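Open Day at Vergara, or How I Spent an April Afternoon Looking at Tables

The Vergara workshops open their doors twice a year, and I have now missed the good one both times. The good one is in the fall, when there's soup. In April you get a paper cup of coffee, a sticker, and the run of the second floor, where the small outfits rent their rooms.

The building went up as a button factory and still has the stairs for it. I climbed them behind a family who had clearly been promised something with lasers. First door on the left was Stirnano, who repair desk lamps and were happy to talk about switches for as long as anyone would stand still. I lasted 13 minutes. The family lasted two. 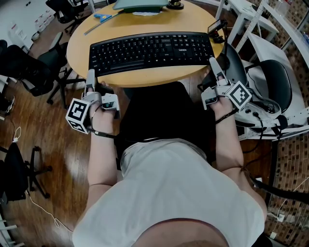

Drodis has the corner room, and it was the one I'd come for, being a person who reads about other people's desks for pleasure. They fix up secondhand office gear and sell it on, 2000 pieces last year according to the sheet on the door. I expected shelving and proper desks, and ended up looking at tables. The one I liked best was round, with a pale orange-tan top, and had a full-size black Lenovo keyboard parked in front of a monitor foot, number pad and all. A round table is a terrible place for a keyboard. There's no straight edge to line it up with, so your elbows hang off into space on either side. I have the same arrangement at home and defend it to everyone.

What won me over was the clutter: a sheet of paper by the monitor, a long thin rod or ruler lying at an angle, a blue-and-yellow tool that I would bet is a glue gun. My own glue gun lives next to my keyboard too, and I've never been able to say what for.

Sudutetti, across the hall, had a sign reading "back at 2" and it was already past three. The coffee had run out by then. I kept the sticker.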